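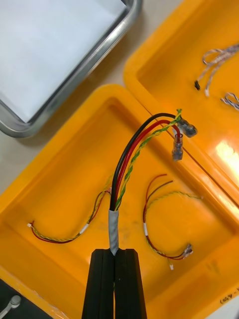 Can the Tekton kitting package run without a network connection?

Once the license file has been installed, the controller software works offline. A connection is needed again only to fetch updates or to send logs to support.

Tekton Kitting Package, README
Supplied by Zorkmont
Last revised 04/11/2021

Overview

Tekton is a software and hardware package for two-arm kitting. It picks wire harnesses, circuit boards and small wired parts from open bins and places them in a shared tray. It is sold as a kit for cells that already have two compatible arms. Arms, table and safety equipment are not included.

Contents of the kit

2 gripper sets with flat-tipped fingers
2 wrist camera modules with cables
1 controller with the Tekton software installed
1 calibration plate
15 tray liners, white
Mounting screws and one spare fingertip set

Bins and trays can be bought from any supplier. The bins should have one plain color and the tray liner should contrast with the parts. Shiny tray rims are accepted, but the tray model must be taught with the room lights in their normal state.

Layout

Place the tray between the bins, where both arms can reach it. Keep all bins inside the reach marked in the layout file (config/layout.yaml). The left arm is named A and the right arm is named B. Bin names are free text, but they must match the names in the parts list.

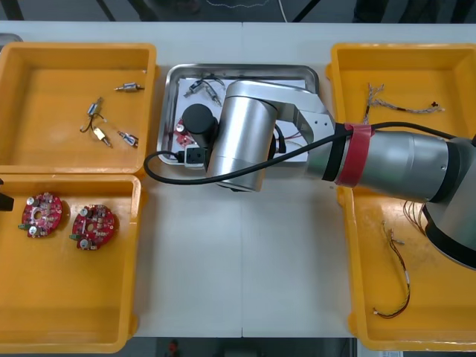 Only one arm may hold the tray lock at a time. The other arm can pick from its bins while it waits, and it stops at its hold point until the lock is released. The hold point is set per arm in config/motion.yaml. The default wait is 300 seconds, after which the job is paused and the operator is asked to confirm.

Setup

1. Mount the grippers and cameras. Route each camera cable with enough slack for full wrist rotation.
2. Connect both arms to the controller and start the service.
3. Run the calibration routine for arm A, then arm B.
4. Teach the tray and each bin.
5. Load a parts list and run it at reduced speed.

Repeat step 3 after any change to a camera mount. Repeat step 4 if the tray or a bin is replaced with a different type.

Parts handling

Boards are gripped at the edge. Harnesses are gripped at a sleeve or another point where the wires are bundled. Gripping at a terminal or connector is blocked by default and should stay blocked.
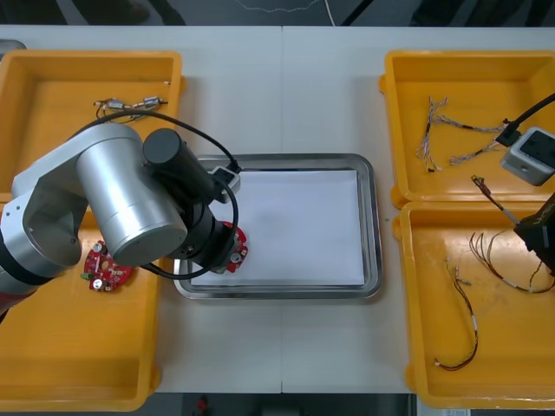 Tangled harnesses remain the main limit. If two harnesses lift together, the arm lowers them into the same bin and tries a different grip point. After the retry limit is reached, the part is reported with code 241 and the job moves to the next item. Spreading the harnesses out when a bin is filled lowers the number of retries.

Known issues

Glare on glossy bin floors can hide thin wires from the wrist camera. Move the light or use a matte bin.
Parts lists made with the Alipour import tool lose their bin names if the names contain a slash.
The Sornow log viewer shows arm B times in UTC. Arm A times are local. A fix is planned for the January release.

Support

Send the log folder, the layout file and the controller serial number with each request. Do not send the license file.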